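In Praise of the Cluttered Table

My aunt's kitchen table in Flovthorpe was never once clear in all the years I knew it. There were seed packets on it, and a radio, and usually a library book lying face down with its spine cracking, and if you wanted to eat your soup you pushed things over with your elbow until you had a space the size of a bowl. I loved that table, and I have been thinking about it a good deal lately, now that every magazine I pick up wants me to own 373 things and no more.

I understand the appeal, I really do! I spent most of one July filling boxes for the thrift store, and I felt wonderful for about 5 days. Then I went looking for the good scissors, and the string, and the little tin of buttons, and I found I had been generous with all of them.
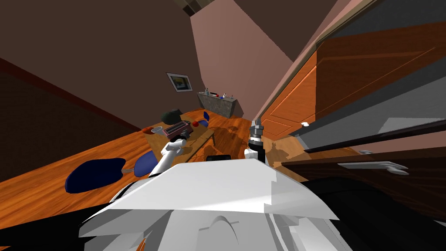

A reddish, box-shaped object within reach of a gripper, in a computer rendering.

What I miss in a bare room is the invitation. A half-done puzzle asks you to sit down. A bowl of walnuts with the nutcracker left in it keeps a guest talking for another hour, and some of the best talks of my life happened over a mess that one of us was idly sorting (badly, I should add, and with frequent stops for coffee).

So keep your drawers tidy if it makes you happy, and I'll admire them when I visit. But leave me one table, please, with the mail and the mending on it, and I'll move the radio over so you can put down your cup.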